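Home | Projects | Gallery | Team | Past Years | Contact

Gallery: the cloth folding project, May and a bit after

Hi all! I promised I'd get a gallery page up before the end of term and I've missed that by a mile, so thanks for your patience. My name's Kourosh Esfahani, I'm on the student robotics team at Grivcombe, and I spent most of the spring semester trying to get an arm to fold a dish towel. That was the whole project. Pick it up, fold it in half, fold it in half again, put it down. We signed up for it in the project class thinking we'd be done in three weeks and could spend the rest of the semester on something flashier.

There were four of us most of the time. Janka Hudec did nearly all the training code, Ctibor Murín kept the hardware alive (and rewired the wrist twice), Branislav Halás looked after the data, and I did demonstrations, which means I folded towels. I folded so many towels. Our advisor was Radomír Paulík, who came by when we got stuck and asked annoying questions that were usually the right ones.

The way we went at it was to show the task by hand over and over with a hand-held gripper, then train on the recordings. Our first target was 200 demonstrations. Branislav's final sheet says 1,216, and 417 of those got thrown out for one thing or another - fumbled grabs, late starts, one long stretch where I had the clip settings wrong and didn't notice until after lunch. Sorry again, Branislav.

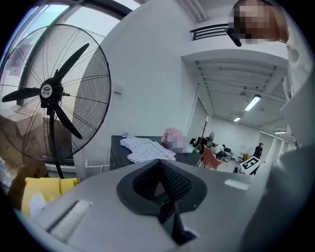 Cloth is a miserable thing to pick up, and I say that with love. A block sits where you put it. A towel has a new shape every time you let go of it, and the part you want to grab is usually the part lying flattest. Janka had us start each round from a fresh mess so the model wouldn't get spoiled, so there was no smoothing things out first, just drop it and go. The blue and white checked one on the dark table is a good sort of start, wrinkled all over but with one corner lifted, and a lifted corner is a gift! I went for the corner every time I got one. Janka pointed out later that I'd basically taught the arm to look for corners and panic without them, so for the second batch she made me practice on edges too. My success rate went way down and my language got worse.

We also found out that checks are easier than plain. We tried a plain cream towel for a week and the model kept mixing up the front and the back of a fold, and then we went back to checks and it perked right up. Ctibor thinks the squares give it something to follow. I think it just has taste. We never ran a proper test on that, so if next year's group wants an easy first experiment, please take it, it's yours.

By the end the arm could do the first fold pretty reliably if we were kind to it about the starting pile. The second fold was hit or miss. It had a habit of pinching one layer when it should have had two, and then it would carry on very confidently and lay down something shaped like a sock. Our best run at the class demo took about 90 seconds from grab to finish, and the room clapped, and then we ran it again for Radomír and it threw the towel on the floor. He gave us a decent grade anyway.

Things I'd do differently: label the clips the same day, buy more towels, and decide early who's folding so you don't end up with two styles in one data set (Ctibor folds toward himself, I fold away, and it took Janka ages to work out why the thing kept hesitating in the middle).

Branislav has the full recordings and the rejected ones too if you want to see what not to do. Ask him before you copy anything, they're big. And if you're taking the class this coming spring and thinking about cloth, come find me at one of the team meetings, I've still got the towels.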